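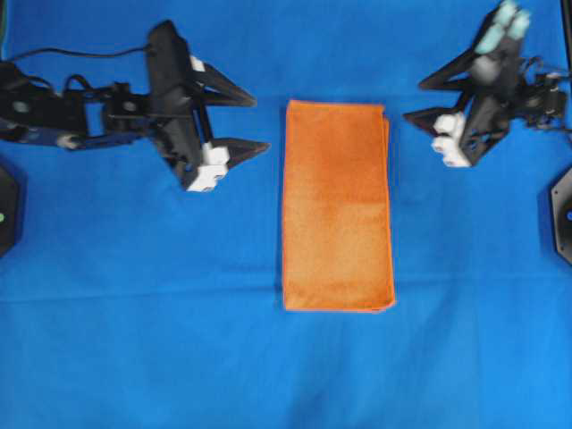
So the towel project ate another Wednesday night, and I've decided I'm fine with that. If you're new to the blog, I've got two small arms bolted down in the back half of the garage, and the plan is for them to fold laundry (well, towels) before I turn 50. I have 21 months. Plenty of time!

The arms used to be called Left and Right, which got confusing the minute I started talking about left and right grippers, left and right corners, and my own left and right hands. Marisol renamed the whole setup Prokavier, a name she says came to her in the shower, and it stuck.

Most of this week went into timing. Both sides have to close on the cloth at the same moment or the quicker one drags the whole thing sideways, and mine were off by 700 milliseconds. That's forever when you're watching it. I blamed the cables, then the power supply, then poor Kuldeep, who wrote the sync code and very patiently told me to check my own config file. Yep. I'd left a delay in there from back in May when I was testing one arm by itself. 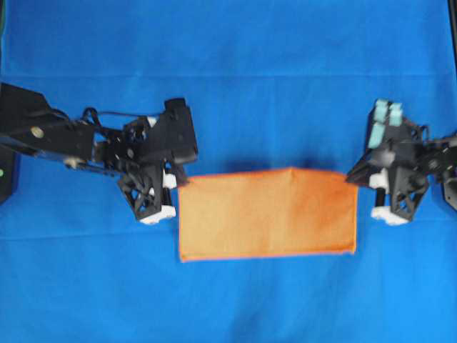 Once that was gone I started playing with how far apart the arms pull. Too little and the middle sags, too much and a corner pops out of the jaws and you start over. I've been nudging the number up a hair at a time and writing every try in a notebook, which Marisol thinks is adorable. The notebook has coffee on it now, so it's official.

I also redid the work surface. The old one was a gray moving blanket and the software had a terrible time telling where it stopped and a towel began. I went to the fabric store and bought the loudest blue they had. Big improvement - and it was on clearance! 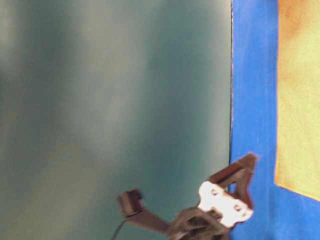
Then there's the wrist camera question, which I keep going back and forth on. Kuldeep wants to lean on those views more for finding edges. I like the overhead view because I can make sense of it with my own eyes when something goes wrong at eleven at night. We'll probably end up using both and arguing about it anyway. 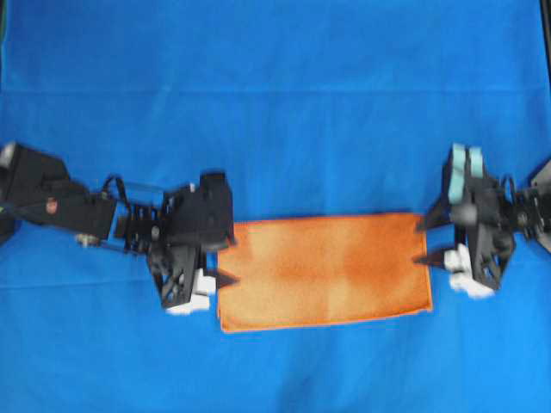 Fingertips are next on my list. I've printed so many versions that there's a coffee can full of rejects by the printer, and I'm still not sold on the shape. The dark pointed tips on there now can get at the short ends of a towel that's lying flat, and I'm keeping them until I find something I like better. A softer tip might be kinder to the hem, so I want to try a rubbery filament over the weekend if the spool shows up.

Savita asked if it can do fitted sheets. No, Savita.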